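Friday, 30 July 2021

The cell is back up, and I have khaki lint in places I'd prefer not to discuss.

For anyone new to this blog, I look after one robot arm in the back of a shop in Findville. It opens and closes bags. There are bigger jobs in the world. The arm sits on a Mikar stand that has never once been level, and I have the folded cardboard to prove it.

The trouble started with the grip. The fingers were letting fabric creep, a little more every day, until the arm was reaching for zippers that had wandered off while it was thinking. I blamed the force setting, so I raised it. Then I blamed the calibration and redid that, which took most of a morning and produced the same numbers I started with. After 271 cycles of this I did what I should have done on day one and took a flashlight to the finger pads. They were packed with canvas dust. You could have planted something in them.

So the pads got a stiff nylon brush, then alcohol on a rag, then the brush again. I also went over the linkage bolts. Two had backed out a bit, and I marked every head with a paint pen when I was done so next time I can see it from across the room.

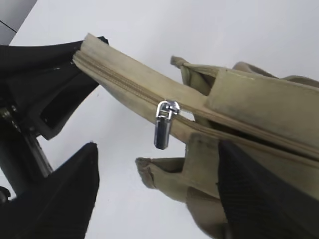

The force setting went back down to 36 percent, where it had lived happily before I got involved. I reran the wrist camera alignment too. Shiny zipper sliders are miserable under hard light because the glare moves whenever the bag does, and the software goes chasing after it. I swapped the bare lamp for a Berkov diffuser that cost less than lunch. My old fix was a sheet of baking parchment and a binder clip — I miss it already.

Then the cable. The Lưu manual wants a loop of 80 millimeters at the wrist and I had left it a good deal tighter, so it tugged every time the last joint rolled over. I've redone it with hook-and-loop straps. The zip ties are in the trash, along with the little ends I keep stepping on.

New rule, written on tape and stuck to the stand: brush the pads every morning, check the paint marks on Fridays, leave the force alone. I give the third one until October.

Still on the list is the squeak in the base. It only happens on the way left, and it stops when I walk over with a screwdriver.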